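Dosmont club room gets its shelves back, one basket at a time

If you've walked past the Dosmont community hall on a February evening and wondered why the lights were still on at ten, that was us! The badminton club and the after-school group have shared the same storage room for years, and this month we finally sat down to sort it out. I went along for two evenings with a notebook and ended up doing more sorting than writing.

Lihua Cui is in charge of the whole thing. She runs the after-school group, and she had been asking for a clear-out ever since a shelf came down over the winter and dumped half its contents behind the radiator. The hall had a little money left over from the Tisarier street fair, $283 to be exact, and she talked them into spending it on new shelving and a stack of wire baskets. The shelves went up in an afternoon (Baoshan Lu brought his own drill, and his own opinions about wall anchors). Filling them is taking a lot longer.

The rule is pretty simple. Everything comes off the old shelves, goes onto a table with a plain sheet over it, and then gets a basket or gets a new home. Small stuff goes in small baskets, and tubes and cans lie flat so they don't roll out when a kid yanks on the basket from below. I thought the sheet was fussy until I saw how much grit comes off things that have been sitting in a storage room. You just shake it out at the door and start again. 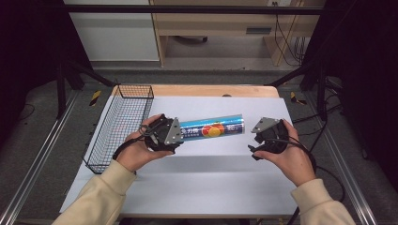
A can and a black mesh basket on the sorting table.

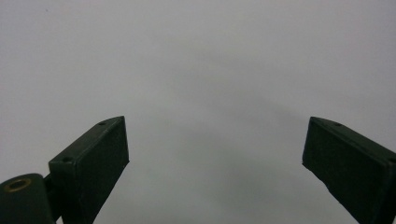
The arguing is the fun part, of course. Yichen Kang plays on the club's second team and wants everything on the bottom two shelves to be badminton, full stop. Lihua wants the bottom two shelves for the kids, who can't reach anything else. They went back and forth for most of an evening, with a break for dumplings, and the deal for now is that the club gets the left side and the kids get the right. We'll see how long that lasts. I noticed a bag of grips had already wandered over by the time I left.

There's also the question of food. Snacks used to sit right next to the shuttlecocks, and since plenty of things come in round cans these days, more than one hungry player has popped a lid and been disappointed. From now on anything you can eat goes in the cupboard by the kitchen door, and Zhenhua Guo has the key. Ask nicely.

So far 13 baskets are filled and labeled, and there are 10 more to go. The labels are masking tape and marker until someone finds the label maker, which we're all pretty sure is in the room somewhere. Things with no owner are in a box under the coat hooks. I saw a single knee pad, a very nice blue thermos and a jigsaw puzzle of a lighthouse in there, so if any of those are yours, please come get them before the end of the month. Whatever's left goes to the thrift store on Wan Street.

Lihua could still use a hand with the top shelves, especially if you're tall and don't mind a stepladder. The room is open from 6:30 in the evening while the sorting is going on, and you can come for half an hour or stay till the lights go out. Bring a dust cloth if you have one. Park on the Barkora side, as the front lot fills up with choir people, and come in by the back door. The bell doesn't work, so knock loudly.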